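Substitute Teacher Coverage in the Brokstead School District
Final Report, Education Policy Seminar
Submitted 22 August 2021

1. Purpose

The report examines how the Brokstead district fills classrooms when regular teachers are absent, and whether a change in daily pay affected the number of substitutes who accepted assignments. It covers the district's two middle schools, Lilby and Kaltau. High schools were excluded, as they use a separate booking system.

2. Method

Absence records for one school year were requested from the district office and supplied without teacher names. A written survey was sent to 300 people on the substitute list, of whom 103 replied. Short interviews were held with teachers and office staff at both schools. The survey form is reproduced in Appendix A.

3. Findings

The records show 601 full-day absences at the two schools. Lilby filled most of its assignments before the first bell. Kaltau, which is farther from the bus line, often combined classes or asked regular teachers to give up a planning period. The contract allows this but sets no limit on how often it may occur.

The higher daily rate took effect in November. Acceptances rose at Lilby in the weeks that followed and changed little at Kaltau. Survey replies suggest that travel time and late notice weighed more heavily than pay for those who declined work at Kaltau.

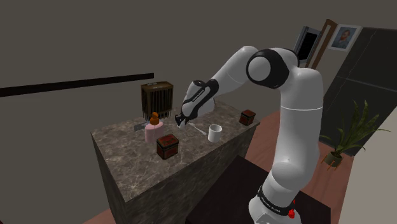
Aldana Daza objected to the district's view that lost planning periods are a minor matter. She told the interviewer that grading is then done at home, and that teachers who cover for others one week are more likely to be absent the next. The records available do not allow this second claim to be tested.

4. Recommendations

The district should record each planning period lost to coverage. A travel allowance for Kaltau assignments should be tried for one semester before any further increase in the daily rate is considered.

Report prepared by Ilaria Sorrentino. Appendix A follows.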